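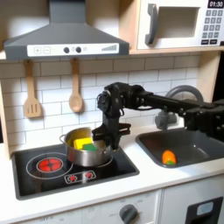
Figure 1. The arm at the pot on the play kitchen, with two of the toy foods in it.

Project report: why our arm kept shoving the pot
Team Morville (me and Reynaldo Rivera)
Supervisor: Alcides Echeverri

What we were trying to do

Our project was meant to be about sorting toy food. You put a few pieces on the play kitchen, the arm picks them up one at a time and puts them in the pot, or takes them back out again. We picked the kitchen because the colours are bright and the pieces are chunky, and because if you drop a toy carrot nothing bad happens. By the end of October we had the basic program going and I was feeling pretty smug about it (mistake).

Then it started hitting the pot. It wasn't a big crash or anything, the first few times it was a little tick of metal and the pot would slide over a bit. Reynaldo thought I was bumping the bench. I thought he was bumping the bench. We ended up both standing back with our hands in our pockets and it did it again, so that settled that.

This report is mostly about that fault, which ate the rest of our term. The sorting results are short and I've put them near the end.

What happened on the bad run

We call it the Mansour run because that's the name of the test script (every script got named off a list Reynaldo had, don't ask me why Irkeo is the one that homes the arm). Mansour does a reach into the pot, closes the gripper, lifts, pauses and puts the piece back. It loops until you stop it.

We'd set it going and were working on the write-up at the next table. For the first part of the run everything looked fine. On cycle 43 the arm came down too far to one side, the gripper body caught the rim, and instead of stopping it just kept pushing. The pot tipped, the food went everywhere, and the finger dragged along the cooktop until Reynaldo got to the stop button. There's a scratch there now. Sorry, Alcides.

What bugged me most was that the arm didn't think anything was wrong! The log says "move complete" for every step right up until the button press. As far as the software knew it was having a lovely time.

Looking for the cause

We had three guesses and went through them in the order that was easiest, which I wouldn't do again.

Guess one was that the pot was moving. It has a rounded body and it's light, so a small nudge shifts it. We put little tabs of double-sided tape under it and ran Mansour again. It stayed put much better, and the arm hit it harder. So the tape made the symptom worse but it did tell us the pot wasn't the one wandering off.

Guess two was the camera calibration. I spent an entire afternoon redoing it. The new numbers came out nearly the same as the old ones and I would like that afternoon back.

Guess three was Reynaldo's and he was right. He'd been saying for a while that something sounded loose, and I kept telling him it was the table. He powered the arm down, took hold of the wrist and wiggled it, and you could feel a tiny click of play. One of the clamp screws had backed out. With the wrist a little bit loose, each pass let it settle over slightly more, so the gripper ended up somewhere different from where the joint readings said it was. The sensor is on the motor side of the clamp, so it never saw the slip at all.

To check, we clipped a pointer to the gripper and had it touch a pencil mark after every loop. With the screw loose, it had drifted 9 mm off the mark by the time we called it. There's really not much room between the gripper and the rim when it's reaching for a piece on that side, so 9 mm is heaps.

The other half of the problem

A loose screw explains why it hit the pot. It doesn't explain why it kept pushing, and Alcides was a lot more interested in that bit. He sat down with us and asked what our force limit was set to. I said I'd have to look it up. He gave me a look.

The answer was that we didn't have one. The controller has a setting for it, and in our config file it was switched off. I'd turned it off myself in the second week because it kept tripping while we were teaching the arm its positions by hand, and I meant to turn it back on and never did. There was even a comment from me in the file saying "put back later". So that one is completely my fault and I've said so in the logbook too.

Nobody's fingers were near it, luckily. But we'd both been reaching in to reset the food between loops without hitting stop first, more than once, because it was quicker. With no limit set, that was a really dumb habit.

What we changed

All the wrist screws came out, got cleaned, and went back in with threadlocker. We also put a paint line across each screw head so you can see straight away if one has turned.

The force limit is back on. It now has its own check at startup, and if the limit is off the program refuses to run. There's a separate teaching mode, which is slow and drops out by itself after 12 minutes in case somebody forgets (me).

We added a touch-off to the start of the Sistov routine, our main sorting program. The arm goes to a fixed mark, and if it's out by more than a millimetre it stops and complains.

Hands stay out unless the stop button is pressed. It's written on a bit of masking tape on the edge of the bench.

Results after the fix

We ran 1020 cycles of Mansour over several sessions, with one of us watching the whole time. No rim strikes and the paint lines haven't moved. We also shoved the pot into the wrong spot on purpose to see what the limit would do, and the arm stopped as soon as it made contact. The pot slid a tiny bit and stayed upright.

The sorting itself works okay. It's good with the blocks and bad with the rounder pieces, which roll when the finger touches them. We ran out of time to fix that.

If I did it again

I'd check the hardware first. Wiggling the wrist takes ten seconds and I did a full calibration before I'd let Reynaldo try it. I'd also keep a list on the wall of every safety setting we'd switched off, with a name next to it, because a comment halfway down a config file is a place where things go to be forgotten.

The pencil-mark test files and the before and after configs are in the Morville folder on the class drive. The config marked "old" has the limit off, so please don't load that one.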